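Matchday Tips for Keeping Soccer Gear (and the House) in Decent Shape

I wash a lot of soccer kit. Two kids in the same club, one husband who still turns out for the over-forties, and me in goal when somebody's hamstring goes. By the end of August the laundry room smells like a pond. So these are the things I do now, picked up over a good few seasons, most of them stolen from other parents.

Getting mud out of shirts

Let it dry first. I know, you want to get it in the water the second you walk through the door, but wet mud just smears around and works itself deeper. Hang the shirt over the back fence or the shower rail, leave it until it's crusty, and then bang it against something outdoors. Half the job's done right there.

After that I rub a bit of dish soap into whatever's left, let it sit while I make dinner, and wash it cold. Inside out, always, if there's a number or a sponsor on it. I ruined a whole back print on Lollow club shirts one spring by tumble drying them (sorry again, under-elevens) and I have never put one in the dryer since.

Grass stains are a different animal. White vinegar and water, half and half, dabbed on with an old toothbrush. Leave it half an hour and wash as normal. If there's still a green shadow on the knee, do it again before it goes anywhere near heat.

Cleats

Please don't put them in the washing machine. I did it once and the glue gave up on one toe by the next game. Knock the worst off against a step, pull the insoles out, and go around the studs with a butter knife you don't care about. Then a damp cloth and a tiny bit of soap.

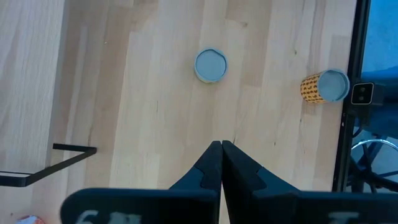 For drying, stuff them with newspaper and change it before bed. Away from the radiator! Heat makes leather go stiff and it cracks across the bend of the foot. My friend Divya Varghese uses paper towels and swears they're quicker, but you go through a mountain of them, and we still get the free paper anyway.

If the laces are beyond help, soak them in a jar with warm water and a spoonful of baking soda. Or just buy new ones. Life is short.

Shin guards and goalie gloves

Shin guards are where the smell lives. Wipe the hard part with soapy water, and if the sleeve comes off, wash that with the socks. Ours don't come off, so I sprinkle baking soda on the padding at night and brush it out in the morning.

Goalie gloves need more love than anything else in the bag. Rinse them under lukewarm water with your hands still inside, like you're washing your hands, and press the water out gently. No wringing. Mine get laid flat on a towel, palms up, and I never leave them palm to palm because the latex sticks to itself and tears when you pull it apart. I learned that on a brand new pair and I'm still a bit sore about it.

The table

Our kitchen table ends up as the repair bench, so I've got rules. Newspaper goes down before any shoe does. A wet boot left overnight on bare wood will leave a ring, and if that happens, rub in a little plain mayonnaise, leave it an hour and wipe it off. Sounds disgusting, works on the faint white ones. Dark rings have gone too deep and you'll be sanding.

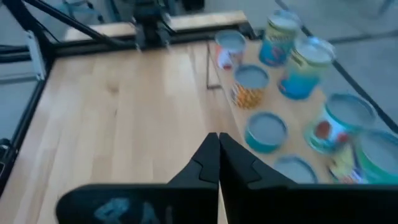 Pale planks show every mark, so wipe along the grain.

Water bottles

Take the lid apart, all of it. There's usually a little rubber ring hiding in there and it's growing something. I pop it out with the handle of a teaspoon, soak the bits in hot water with a splash of vinegar, and let everything dry with the tops off. Bottles stored with the lid screwed on will smell, no matter how well you washed them.

Write the name on the bottom as well as the side - the side rubs off by midseason. A paint marker lasts longer than a regular one.

Pumping up a ball

Wet the needle before you push it in. A drop of cooking oil is even better, and a drop down the valve every couple of months keeps it from drying out. If you've got a slow leak, hold the valve under water and look for bubbles. Tamsin Rosenthal, who coaches my youngest, lets a little air out of all the balls before they go in the shed for winter, and hers do seem to stay rounder than ours.

The bag

Empty it the same night. All of it, including the orange peel at the bottom. I turn ours upside down over the bathtub, wipe the inside with vinegar and water, and leave it hanging open on the door hook. A couple of dry tea bags in the shoe pocket help with the smell - swap them when you remember.

Next time I'll do rain jackets, and what I use to get them beading water again.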